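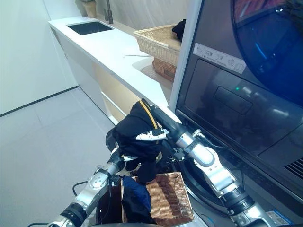
Slide 1. Black garment with yellow trim, wicker basket, front loader.

Open with the topic: loading and emptying dark items. Keep the greeting short, the Wednesday slot is tight.

Point out the basket first. Tight weave, rectangular, placed directly beside the machine. Navy piece inside, black piece above it. Dark colors kept together - say this once and move on.

Printed patches: turn the garment inside out before washing. Close zippers. Empty pockets.

Load size. At Vevaston we weighed 43 household loads in April. Most people guessed low. Ask the room for a guess before giving the figure: about 6 kg on average. Credit Malou Frandsen for the weighing sheets.

Slide 2. Fabric at the door opening.

Heavy folds catch on the rim. Hold the item by its edge and feed it in, or draw it out, a section at a time. Check the door seal for small items after each load.

Mention the label on the front panel. Read it before the first cycle, then again when the settings stop making sense. 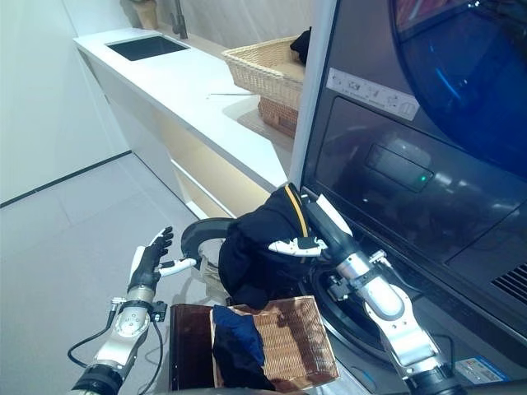

Slide 3. Drying

Black cotton: low heat or a rack, out of direct sun. Shake out folds first. Leave the machine door ajar for an hour.

Aravind Rai has the handout - 5 pages, fabric table on the last one. Questions on detergent dosing go to him.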